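The Sublet at Mullalgate

by Lurdes Rebelo

Nermina Begović got to the building early and sat in her car with the listing on her lap. One bedroom, fourth floor, heat included, available September. The tenant was named Emiliano Sandoval and he had signed his emails "E.S., Unit 15," as if there might be another one.

He buzzed her up without asking who it was. The hallway smelled like onions. He had the door propped open with a phone book and was on his knees, scrubbing the baseboard.

"The radiator knocks," he said. "You should know that first."

"How bad?"

"It does it at night. You get to where you wait for it."

She looked in the closets. The bedroom was smaller than the listing said, but the window was large and faced the rail yard. She asked why he was leaving with 7 months left on the lease.

"My sister has a room," he said, and went back to the baseboard. 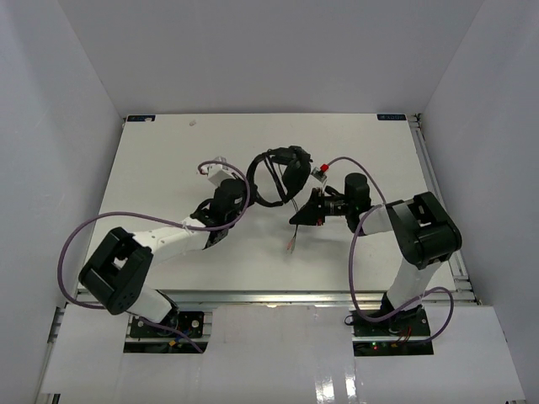
Two arms at a white table.

She ran the kitchen tap and the bathroom tap and then both together. The pressure was all right. On the inside of the pantry door someone had marked a child's height in pencil, up to the level of Nermina's ribs. The last line said August.

"The landlord wants that painted over," Emiliano said behind her. "It comes out of the deposit if it isn't."

"Whose is it?"

"It was there when I moved in. I never got around to it."

He had a can of white paint on the counter, and a brush still in its cardboard sleeve. 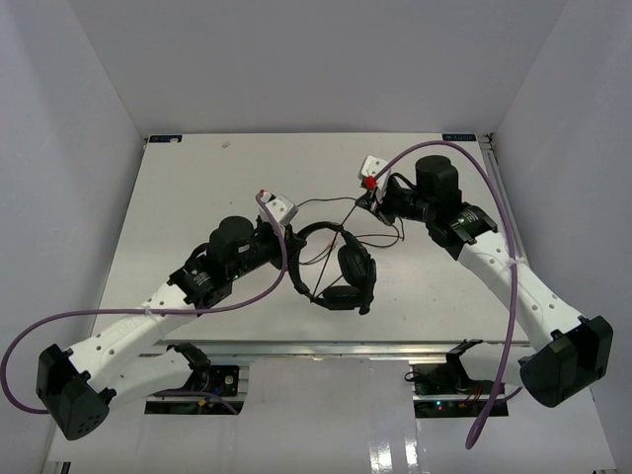 The Keys

She signed on the hood of her car, since his table was already gone. He gave her two keys on a twist tie and told her the front one had to be pulled toward you a little before it would turn. Then he wrote down the super's number from memory, crossed out a digit, and wrote it again.

On 25th September she carried the last of her boxes up. The baseboards were clean. The can of paint was on the pantry floor, and the lid had never been pried.

She put her rice and flour on the shelf above it. The radiator started up a little after midnight, four knocks and then a long one, and she lay there waiting for the next.

Comments (3)

Kalliopi Angelovski: I had that radiator for six years. Good story.

Tihomir Kneževič: Did he have a kid or not? I read it twice and still can't decide.

Lurdes Rebelo: Thanks, both. Tihomir, I go back and forth.

Get new stories by email once a month. Unsubscribe at any time.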